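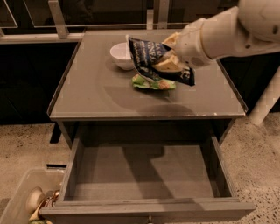 Side tables collect snack bags faster than any other spot in the house. Clear the top in the evening, around 9, before the crumbs get walked into the floor.

Start with the wrappers. Pick each one up by the top and give it a squeeze over the trash can. If there are still chips inside, fold the bag down twice and clip it. Small binder clips work as well as the ones sold for food – a box of 64 has lasted me years.

Bowls go straight to the sink. Don't stack wrappers in them, or you will be washing off grease as well as salt.
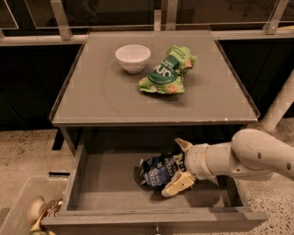
A drawer under the table is fine for closed bags if you keep it for snacks only. Wipe the bottom with a damp cloth and let it dry for 20 minutes before anything goes in. Lay the bags flat, one deep, and empty the drawer every 10 days.

For a glossy top, use a drop of dish soap in warm water and a soft cloth. Go along the raised edge with a cotton swab – crumbs sit there. Chipped edges should be wiped gently and dried right away.

Tips sent in by Jeptoo Waweru, Skellow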